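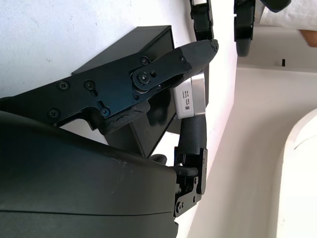 How many tries does it take to teach an arm something by remote control? For a simple pick and place, we record 70 runs, and 16 of those usually go in the bin because the person driving sneezed, sulked or got creative.

Projects > Wellow > Gallery

Work at hand from the Wellow bench, where two black fingers with rubber on them get driven by people who were sure it would be easy. The pads are rough and worn, and one fingertip has a chip in it. New drivers get 2 practice runs and a great deal of advice.

Contact Wellow | © Wellow | Back to top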